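The Small Oven Will Not Save You

Every winter someone tells me to stop heating the big oven. It's usually a person with a benchtop model they bought in January, and the pitch is always the same: faster, cheaper, does everything. I've heard it from my sister, from a bloke at the tip shop and lately from Catrin Harries, who runs cooking classes in Bririvmont and hasn't turned on her wall oven in 8 months.

I like Catrin. I don't believe her about the roast chicken.

Her argument is that most households heat a great big cavity to brown four slices of cheese on toast. Fair enough. Where she loses me is the next step, when the little box becomes a replacement for everything else in the kitchen. The Tuvora catalogue makes the same leap, with a family lasagne on the cover that I would love to see someone get through the door.

So I spent a month cooking small. Toast was fine, if slower than a toaster. Scones coloured well at the back and stayed pale at the front until I turned the tray. A tray of pumpkin needed two batches, by which time the first lot had gone leathery. The cheese on toast was excellent, I'll give them that.

Then there's the business of the walls. Plenty of these ovens have a dimpled metal lining, and the brochures get quite poetic about what it does for the heat. I couldn't taste it. I could certainly see where the fat would go. 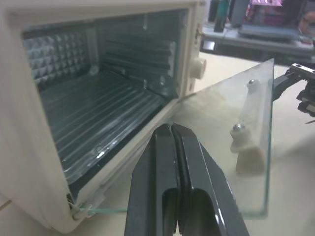 What the cleaning is like

Fiddly. Nerys Hopkin, who fixes small appliances at Ruddock, tells customers to unplug the thing, let it cool and use a damp cloth along the ridges instead of across them. She's not keen on steel wool, or on leaning on an open glass door while you reach for the back corner. She sees more trouble with hinges than with elements.

I asked what she cooks on at home. "A stove," she said.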